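# The Patient Business of Pushing Blocks

*In a rented unit in Vurkside, a small crew spends its days giving a robot something to learn from*
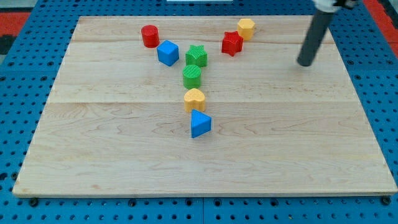

*Blocks and arm on the maple-colored board at Nomside's Vurkside workshop.*

The first thing Kalliopi Dimitriou does when I come in, before she has offered me a chair or asked how the drive was, is hand me a joystick. It's an old one, the kind you might have used to fly a pretend airplane in your parents' den, and she wants me to push the red star next to the yellow heart. "Just nudge it over," she says, in the voice of a woman who has said this to a great many visitors and has enjoyed it every time.

I nudge. The star spins and slides off sideways. I come around the other side of it (this takes a while, and I would ask you to imagine some muttering) and push again, and now it is traveling nicely in quite the wrong direction. A star, I learn that morning, is a miserable thing to push. It has points where you want flats, and it turns on you if you lean on it even slightly off center. A cube is much more forgiving. The cylinders, standing upright the way they do, slide away like pucks.

"Good," says Kalliopi when I finally get there, and she marks something on her sheet. "We'll keep that one."

I was surprised, and said so. Surely my wobbly, roundabout route was exactly what you would not want a machine to copy? She laughed and pulled over the chair at last, and we talked about it for most of an hour.

## A shelf full of small errands

Nomside is a little company with a big appetite for examples. It wants a robot arm that can follow plain spoken requests, the kind you would make to a helpful nephew, and the way it has chosen to get there is to show the arm a very large number of errands being done by people. Somebody steers the arm around the board. The computer saves what the camera saw and how the hand moved. Somebody else comes along later and writes down, in ordinary words, what was going on. Pile up enough of those pairs and the learning program begins to connect the words with the pushing.

The errands themselves are wonderfully humble. Move the blue triangle away from the others. Put the green star between the two red pieces. Make a line. Make the line straighter. The project has a name, Trikley, which Kalliopi says came out of a long lunch and has no meaning that she can recall, and the whole of its world is one board, one arm and a handful of plastic shapes in red, blue, green and yellow. There are no fingers on the arm, just a rounded tip, so everything must be done by pushing. You would be amazed how much there is to say about pushing.

Hermenegildo Tapia has probably done more of it than anyone else in the building. He drove a forklift for years before this and says the two jobs are closer than you'd think. "You look at where the thing has to end up," he told me, "and then you go stand on the other side of it." He works with his elbows tucked in and his chin down, and he talks to the blocks under his breath. When he wants a piece to go left he will circle wide and come in slow, and if it begins to turn he stops and goes around again, with no sign of irritation whatever.

He drives in two-hour stretches and then hands over the stick. The breaks were Nermina Karagiannis's doing. She runs the schedule, and she noticed early on that tired people make a certain kind of recording. They take shortcuts. They bulldoze through the middle of a group to reach the piece they want, and everything else gets shoved along with it, and then the poor person writing the description has to decide whether all that shoving was part of the errand.

## What to call it

That poor person is very often Biljana Dervishi. Her desk is in the back by the window, with a pot of tea and two screens, and I'm afraid I kept her from her work for far longer than I had promised.

Her job is to watch the recordings and say what happened, and to say it the way people really talk. This is harder than it sounds. Ask six people to describe one small push and you'll get six sentences, as she proved to me by stopping everyone who walked past on the way to the coffee machine. One said the heart had gone "down a bit." Another said it had been "tucked in under the round one." A third wanted to know whose down we were talking about, the arm's or ours, and a discussion broke out that had to be ended by Nermina.

Biljana keeps nearly all of it. Her feeling is that a machine meant to listen to people had better hear how untidy they are. She throws out sentences that are plainly wrong, such as a cube called a cylinder, or a left that should have been a right. Otherwise "shove," "scoot," "bring" and "slide" all go in, and so does "mosey," which is one of Hermenegildo's.

She has opinions about the shapes, too. She is fond of the heart, which everyone calls a heart. The hexagon gives her trouble. People call it the hexagon if they're feeling careful, the nut if they work with tools, and, late in the afternoon, "that yellow one, not the heart." She types that in as well.

## Setting the board

Between recordings somebody has to lay the blocks out again, and I hadn't given this part any thought at all. I suppose I had pictured a person tossing them down like dice. Demetrio Nieto did toss them, in the first weeks, and found that they liked to gather in the middle, so that the arm got to know the middle very well and was lost near the edges. Now he works from a stack of cards. Some cards ask for a scatter and some for a tight bunch, and some for a loose figure like a letter Y, with two arms spread at the top and a stem coming down. That last sort is useful for errands where you have to take one piece out of a pattern and leave its neighbors in peace.

He lets me set one. I place each piece with great care and leave a finger's width between them, and I will confess I was rather proud of it. Then the arm comes in under Hermenegildo's hand and pushes my stem apart.

The board sits on a medium blue pegboard table, and it is held there with bolts. Demetrio is firm on the subject of the bolts. Back in February the board had shifted a hair during an afternoon of hard pushing, and no one caught it until Biljana remarked that the blocks all seemed to be drifting toward the window. They lost 331 recordings over it. He did the tightening himself that evening and has checked it each morning since, first thing, before his coat is off.

## The wobbly ones

So, back to my crooked little trip with the red star, and why Kalliopi wanted it.

If you show a learner only perfect pushes, she explained, it never sees what a person does when a push goes badly. The first time a star turns under its tip, it has no idea what comes next. It may go on pushing at the empty wood where the star used to be. (She has watched it do exactly this, for quite a long time, she said, and it was a little heartbreaking.) A recording in which somebody makes a mess and then goes around and fixes it has the fixing in it, and the fixing is what she is after.

They still need the smooth ones, of course, and she'd be lost without Hermenegildo. But she has come to treasure beginners. Her neighbor has been in to drive, and so has the man who services the heating, and a whole table of regulars from Stojanović, the bakery across the road, who were paid for their afternoon and brought a walnut cake with them besides. They argued over every move. Biljana says their recordings have the best talk in the entire collection, and she's still working her way through it.

Before I left I asked to see the arm work without a person at the stick. Kalliopi typed in a request, to move the blue cube toward the green star, and we all drifted over to watch, even Demetrio, who must have seen it a thousand times. The tip came down by the cube and paused. It went around to the far side. It pushed, and the cube turned a little, and the arm stopped and backed away and came at it again from a slightly better angle — slow and wide, the way Hermenegildo does it.

"Mosey," said Biljana, and went back to her tea.

I had my coat half on by then, but Kalliopi was holding out the joystick again. There was a green cylinder she thought I might like to try.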